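Winter coats and the people who wash them

Dagmar Kopecký has washed, patched and stored other people's winter clothing for most of her working life. Her shop, Ševčík, is on a side street in Clullum, between a bakery and a place that sells bathroom tile. She kept the name of the previous owner when she took over the lease. In December the counter is usually covered with paper tickets by nine in the morning.

I asked her first why people bring coats in at the start of winter and not at the end of it.

"They put it on, they smell it, they come here," she said. "In spring they're tired of looking at it. It goes in the closet with the salt still on the hem. Then it's cold one morning and they want it by the afternoon."

The shop handles 3,000 pieces in a year. Most of those come in during the cold months, and most are padded jackets of one kind or another. When Kopecký started, the work was wool coats and a few furs. Wool needed brushing, pressing and a new lining now and then. Padded jackets need a different set of skills, and she learned them mainly by getting things wrong.

"The first one I did with down, I took it out of the machine and it looked like a raincoat with some stones in it. I thought I had ruined it. I put it back in the dryer and went home and didn't sleep. In the morning I put it in again, and again. It came back. But I gave the woman her money back anyway."
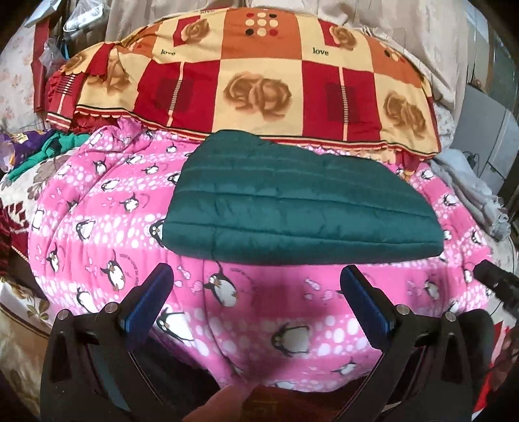 She now dries down on low heat for as long as it takes, stopping often to pull the clumps apart by hand. Synthetic fill is easier to dry and harder to bring back once it has gone flat. She tells customers this before she takes their money. Some leave the jacket and some take it home again.

I asked what people do at home that she wishes they would stop doing.

"Fabric softener," she said. "It coats everything. And hanging a wet jacket on a thin hanger. All the water goes to the bottom and the fill goes with it. Lay it flat on a rack, turn it over, be patient. If you have no space for that, then bring it in."

She is less strict about how often to wash. A jacket worn over a sweater on the way to work can go a full season, in her view, as long as the collar and cuffs get wiped down. Children's jackets are another matter. She said parents should look in the pockets, then look again, and that she has a jar of crayons under the counter for anyone who wants to argue about it.

Repairs are done in the back room by Drahomíra Gajdoš, who joined the shop as a summer helper and stayed. Gajdoš does zippers, torn pockets and split seams. She works on a Mevard sewing machine that is older than she is, and she keeps a second one on a shelf for parts.

"Zippers are half of it," Gajdoš said. "People think the zipper is dead and usually it's the slider. I can change a slider while they wait. If the teeth are gone, the whole zipper comes out, and then I have to open the seam and close it again, and that costs what it costs."

What it costs has become the main difficulty. A full zipper replacement takes her most of a morning. New jackets at the Brarkeo outlet on the edge of town sell for less than that morning is worth. Kopecký doesn't blame anyone for doing the sums.

"I had a man here with a jacket he liked very much. He had worn it 3 winters. I told him the price and he laughed, and he was polite about it, and he went and bought a new one. Then he came back the next year with the new one, same problem."

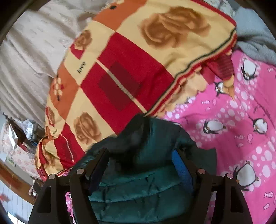 Photo: Drahomíra Gajdoš

Small holes are where she thinks people could save the most. A burn or a snag on the shell will leak fill until it is closed, and tape is fine for a week or two. After that the glue starts to travel and picks up dirt, which makes a proper patch harder to set. Gajdoš cuts her patches with rounded corners and keeps a drawer of shell fabric taken from jackets past saving, sorted by color.

"Nobody's green is the same green," Gajdoš said. "I hold it by the window. If it's close, I show the customer, and they decide."

The storage side of the business began by accident. A customer moving abroad asked whether she could leave two coats for the summer and sent money for the trouble. Kopecký now rents the floor above the bakery and keeps clothing there from April on. Everything goes in clean, in cotton bags, with nothing pressed down. She does not use vacuum bags. Blankets and quilts come in too, and they take up more room than she charges for.

Last year she spent 2,000 on shelves and a dehumidifier for the upstairs room and has no plans to get any bigger. She would like to hire one more person for the sewing, but the last 3 people who answered the notice had never threaded a machine.

"I can teach someone," she said. "I would need a quiet month for it, and I get that in July, when they all want to be at the lake."

Ševčík is open mornings and late afternoons. Coats left before noon are normally ready in a week, longer for down.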